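Robots at the Ivwood office: staff questions

Put together by the staff reps on the second floor. Management has its own page about the Tallo program on the intranet, and it is a good deal cheerier than this one. We read it twice and still had questions, and so did you. Answers marked "no answer yet" mean we asked and are waiting.

What is Tallo?

Tallo is the company's name for the plan to have robots take over fetching, shelving and table clearing in the shared areas. It started in October. The software side is handled by Jakum, an outside contractor. Ivwood pays, Jakum sets things up, and the people who work here answer the robot's help requests.

Will anyone lose their job?

The official line is that no positions will be cut "as a direct result" of Tallo. We asked what an indirect result would look like and got a paragraph about growth. There are 84 people on the second and third floors, and 14 of them have shelving or clearing in their job description. Those 14 have a written promise that covers them through the end of the trial. It says nothing about afterward, and it does not cover temps.

What can the robots do right now?

Less than the launch video suggested. They are being tried on light, everyday jobs: picking up a cup from a table, moving a small box, taking a book off a shelf and putting it back. In the first month the log shows 1,264 attempts at tasks like these. In 165 of them a person had to step in. Management calls that a good result. Maybe it is, but the log doesn't count the times someone quietly moved a chair first so the attempt would go well, and a lot of us have moved chairs.

Where is this happening?

In the open area with the wood floor and the white tables, and at the bookshelf by the pillar. The kitchen and the mail room are not part of the trial. If you see a robot in either place, tell a rep.
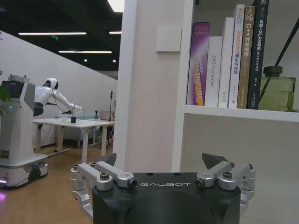
Photo: Ivwood staff reps / Tallo trial area

The shelf with the C++ and SLAM books is still a staff shelf. You can borrow from it as before. Please put books back standing up, spine out. The glass diffuser stays there too, and we have asked whether having glass next to a gripper is a smart idea. No answer yet.

Do I have to work next to one?

For now, no. You can ask to be seated elsewhere and you don't have to give a reason. Two people have done this and both were moved within the week. Get the request in writing, by email is fine.

Who trains them, and does that count as work?

This is the one we argue about most. Showing a robot how to do a task takes time, and at first people were asked to do it "when things are quiet." Things are not quiet. After a complaint it was agreed that training goes on the timesheet under its own code, MAJ. If your supervisor tells you to book it as general duties, don't.

What is Majimbun?

Majimbun is the scheduling tool that decides who gets called when a robot is stuck. It is the reason for the MAJ code and for the buzzing on your phone. It's supposed to rotate fairly. In practice it calls whoever answered fastest the last time, so quick people get punished for being quick. Jakum says a fix is coming. We would like a month to go with that promise.

Are the cameras recording us?

The robots have cameras, including small ones near the gripper. Jakum says footage is used to improve how the machines handle objects and is not passed to supervisors. That is in the contract - we have seen the page. What we haven't seen is how long the footage is kept, or who checks.

Is it safe to walk past?

Keep out of reach of the arms while one is working, and watch for cables near the tables. Don't reach in to help unless the robot has been stopped. If you get bumped, even lightly, fill out an incident form. Near misses count.

Has it made anyone's day easier?

Some, yes. A few of the people with sore backs say they bend less, and we're glad of it. Others say they used to clear a table in one go and now stand waiting to see if they're needed. The survey in the program newsletter only asked the first kind of question.

When is the trial reviewed?

At the end of the quarter. Reps get one seat at the meeting. Send us your notes before then, dates and times if you have them.

How do I add a question?

Drop it in the box outside the copy room or catch one of us on Monday at lunch. You don't need to sign it.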